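Chapter 5

Choosing a Gripper for Soft Objects

What you will learn in this chapter

After working through this chapter you should be able to:
describe why cloth behaves differently from a rigid part when it is held;
name the main families of gripper and say where each one has difficulties with fabric;
plan a comparison between two grippers so that the result can be trusted;
read a human demonstration and take from it a list of requirements.

Before you start, please look again at the force diagrams in Chapter 3. The word "grasp" will be used for the moment of closing on an object, and the word "hold" for everything that follows until release.

5.1 A problem at Admont

The laundry hall at Admont receives cloth bags from hotels. Each bag must be lifted from a trolley, opened and put over a ring. For many years this was done by hand. When the owners asked for an automatic cell, the first supplier delivered a two-finger parallel gripper on a six-axis arm, and in the supplier's own workshop it looked very good. The bags in the workshop were new and they had been laid flat on a table.

In the hall the bags were not flat. They came twisted, folded into themselves and sometimes with the string inside the opening. The gripper closed on one layer, or on four layers, and the control program had no means to know which of these had happened. Troels Kjærgaard, the engineer who took over the cell in January, wrote in his first report: "The arm is fine. The camera is fine. We have bought fingers for a different object."

His sentence describes a mistake which is very common. A gripper is often chosen from a catalogue by its force and its stroke. These two values are important for a steel block. For a bag they say little.

5.2 What makes cloth difficult

A rigid part has a shape, and the shape stays the same when we touch it. If the camera has found the part once, the position of every point on it is known. Cloth has no such shape. When the fingers close, the material moves away, and the picture which the camera took a moment earlier is already old.

There are also smaller difficulties. Friction is different along the weave and across it. A thin lining can slide inside an outer fabric, so that the gripper holds the outside firmly while the inside continues to move. A string or strap may be caught between the fingers, and then the force sensor reports a good grasp although the bag itself is hanging from one cord.

Dark fabric brings a further problem for the camera. Many depth cameras lose points on black material, and an opening with a dark inside can appear in the data as a hole in the world. The student should remember this when we come to the camera tests in section 5.6.

5.3 Three families

In this chapter we compare three families of gripper.

Parallel grippers have two fingers which move on one line. They are strong, cheap and easy to calibrate. On fabric they need a fold or an edge to close on. With rubber pads they hold well, but they release badly when the pads are new.

Soft grippers have fingers of silicone which bend under air pressure. They adapt to the object and are gentle with it. Their weak point is the fingertip, because it is too round to pick up a single layer from a surface.

Hands with several fingers can gather the material, turn it and hold it again in another place. They are slow to program and they need more service than the other two. In the Jancombe tests, which we study in section 5.5, the multi-finger hand was the only one that could move a grasp from the side of a bag to its neck without putting the bag down.

5.4 Beginning with the human hand

It is useful to look at people before looking at machines. Eyvindur Ragnarsson, who prepared the test plan at Plokville, asked his students to do this first and would not let them open a catalogue in the first week. They had to hold bags, towels and sleeves and to write down what each hand was doing. Their lists were long, and much of what they wrote concerned the second hand, the one which at first seemed to do nothing.
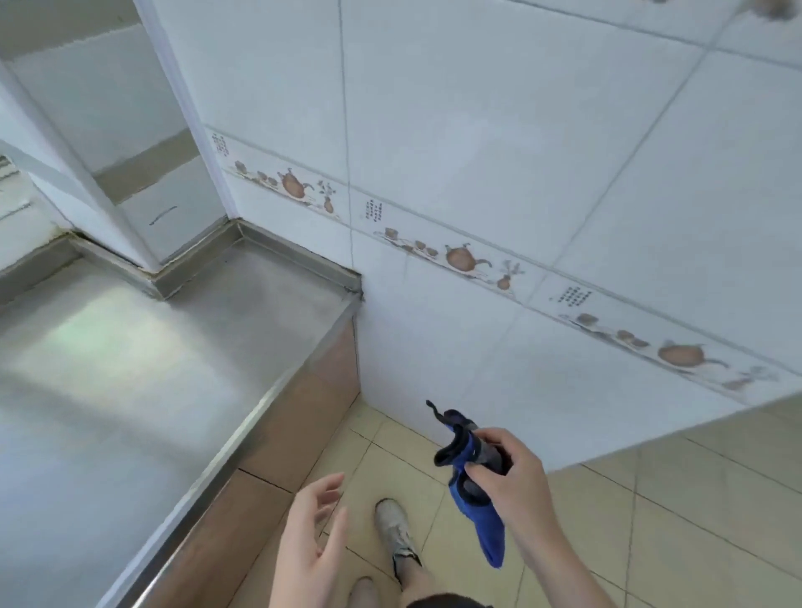 Figure 5.1 Holding a cloth bag by its gathered neck. The right hand holds the bag; the left hand is raised beside it with the fingers loosely curled.

Study the right hand in Figure 5.1. The fingers are wrapped around the neck of the bag, and the fabric is bunched inside the grip. With such a hold it is less important how many layers are between the fingers. A parallel gripper can copy this only in part, because its fingers press from two sides and do not go around.

The strap at the top is free. For a machine this is a separate question, and in your own tests you should record the position of the strap in every trial, even when it seems to have no influence.

5.5 Planning the comparison

The Jancombe tests used 133 trials for each gripper, with the same arm, the same camera and the same controller settings. Only the gripper was changed. Bags were dropped from a fixed height before each trial, so that the starting form was not selected by the operator. A trial was counted as a success if the bag was lifted and held for 5 seconds.

The first gripper reached 65 successes. Before you read what the others reached, write down which result you would expect from each family and which kind of failure you think will be most frequent. Keep this page, as you will need it for Exercise 4.

The bags were supplied by Hauksdóttir in one size and one fabric. This makes the comparison clean, but it also limits what we may conclude from it, and we return to this limit in section 5.7.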